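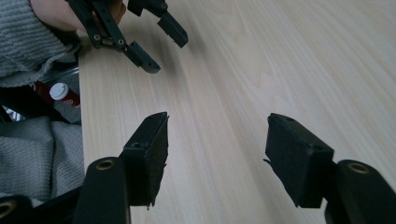 Why does wood have stripes?

Hello! I'm Kristýna Hudec and I love wood. I love the smell of it, I love knocking on it, and when I was small I used to lie under the kitchen table at my gran's house in Clirkadmont and follow the lines with my finger until somebody called me for tea. If you've ever done that too, this page is for you.

Those lines are called the grain, and they were drawn by the tree itself, very slowly, while it was growing.

A new coat every year

A tree grows upwards at the tips of its branches, but it also gets fatter. Just under the bark there's a very thin layer that makes new wood all the way round the trunk, a bit like putting on another jumper over the ones you're already wearing. (Trees never take the old jumpers off!)

In spring there's usually lots of water about and the tree grows fast, so that wood is often paler. Later in the summer, from June or so where I live, it starts to slow down, and the wood it makes then is tighter and darker. Pale bit, dark bit, and that's one year done. Next spring it starts again.

If you look at a tree stump you'll see all those years as rings. The oak that came down near my school had 55 of them, so it was older than my mum, who was not very pleased when I told her. Some bristlecone pines in America have been alive for more than 3000 years. Imagine counting that stump! You'd need a magnifying glass and a packed lunch.
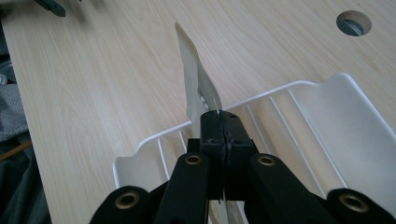

Fine, close lines in a pale tabletop, with a few pointed arches.

So how do rings turn into stripes?

This is my favourite part. A ring is only a ring if you cut straight across the trunk. Planks are cut the long way, from the bottom of the tree towards the top, and then the saw goes through the rings sideways.

Try it with an onion (ask a grown-up to do the cutting). Slice it across the middle and you get circles. Cut another one from top to root and you get curvy lines instead. Same onion, different cut.

When the saw goes right through the middle of a trunk, the lines come out nice and straight. When it goes nearer the outside, it only just skims some of the rings, and you get tall pointy arches, one inside the other. Woodworkers call these cathedrals, as they look like church windows. I always thought they looked like flames, or a very tall wizard's hat.

And what about knots? A knot is the place where a branch began. The trunk kept growing around it, so the lines have to bend to get past, like a stream going round a stone.

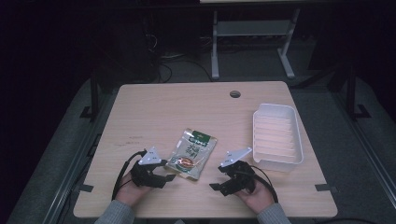 Faint lines along a table with rounded corners.

Be a grain detective

Find a table at home or at school and put a sheet of thin paper on top. Rub gently with the side of a wax crayon. On rough old wood the lines will often show up on the paper. On very smooth or varnished tables you might get nothing at all, so try a fence or a garden bench.

One warning: some tables only look like wood! They have a printed picture of grain stuck on top. Look at the edge. In a solid plank, the lines carry on over the side. If they stop dead, or if you spot exactly the same swirl in two places, you may have found a copycat.

Write down what you find, and don't forget to look underneath.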